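How to Clean and Care for a White Work Table with a Wood Edge

I have used a white table for cutting and sewing for many years, and I want to share how I keep the surface in good condition. The work takes 11 minutes at the end of the day, a little more if there was glue.

What you need: 2 soft cotton cloths, a bowl of warm water, mild dish soap, a soft brush, and baking soda for the difficult marks.

First, take everything off the table. Brush the crumbs and thread toward you and catch them in your hand. Do not begin with the wet cloth — it only moves the dust from one side to the other.

Put a few drops of soap in the water, wring the cloth very well, and wipe from the far side to the near side in straight lines. Dry with the second cloth.
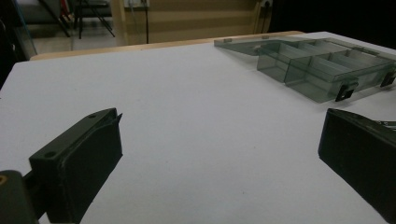 Small dark specks are the most common problem on a white top. Many of them are only dust or pencil and will go with the soap. If one stays, mix baking soda with a little water, put it on the speck for 2 minutes, and rub gently with one finger inside the cloth. Please do not use a scouring pad. My friend Ok-hee Song did this on her table and now it has a shiny circle which she covers with a plate.

The wood edge needs different care. Keep water away from the line where the white part meets the wood, and wipe this line with a dry cloth. If the edge feels rough, sand it lightly with 400 grit paper, always along the grain, and remove the dust before you put any oil. I oil mine one time a year, in April, and leave it overnight before I work on it again.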